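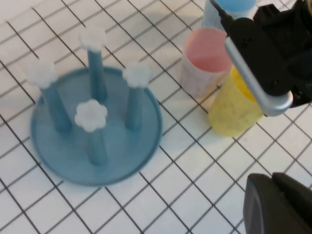
Re: [kitchen-goods] Drying racks for plastic cups, peg type vs. slotted tray

From: Murali Kurup
To: kitchen-goods list
December 28, 2020

Jaruwan Sriwong wrote:

> We have the round peg rack, blue base, four pegs with the white flower
> caps. Two problems. First, the cups keep a ring of water inside the rim
> overnight. Second, one peg has started to lean outward and the cup on it
> touches the counter. Is the slotted tray from Stallow any better, or am I
> loading this one wrong? Cups are ordinary plastic kids' cups, 200 ml.
> Also, what takes the cloudy film off the yellow ones?

Taking these in order.

Water at the rim. A cup on a peg should hang from its inside base, with the rim clear of the tray. If the peg is shorter than the cup is deep, the rim sits on the tray and seals against it, and no air gets in. Measure the inside depth of the cup and compare it with the peg height, cap included. You want the peg longer by 3 mm at the least. With a short peg, tilt the cup so that one side of the rim rests on the raised edge of the base. It looks untidy but it drains.

The flower caps are wider than the pegs and the petals hold drops in the gaps. Shake the cup once before you hang it. If your caps pull off, wash them separately every week or so; residue collects underneath. Ours pull off with a quarter turn. I can't say whether yours do, so don't force them.

Leaning peg. Pegs on these racks are usually a push fit into a socket in the base. Take the peg out, dry both parts and look for a crack in the socket wall. If there is none, one wrap of plumber's tape on the foot of the peg will bring it upright. If the socket is cracked, use that position for something light, such as a bottle nipple or a lid. Four cups at once is fine when the weight is even. Loading one side only will tip a light base.

Slotted tray. I had the Stallow for 2 years. It drains faster for plates and lids. Cups stand on their rims in it, so you get the same ring of water you have now. I would keep the peg rack for cups.

Film. On translucent plastic there are two kinds. Mineral film comes off with white vinegar and warm water, equal parts, left for roughly twenty minutes. Scratches from a scouring pad look much the same and do not come off with anything. Wipe a patch with vinegar: if it clears while wet and is still clear after drying, it was mineral. If the haze comes back when dry, it is wear.

Pouran Bagheri posted peg dimensions for the Oka rack in July, and they should be in the archive under "peg height."

Murali

3 replies | 2 shares

Recent in this list
Oka rack: peg height and base diameter
Lids that no longer seal after the dishwasher
Re: Re: Vinegar and silicone seals
Wustis bottle brush, replacement heads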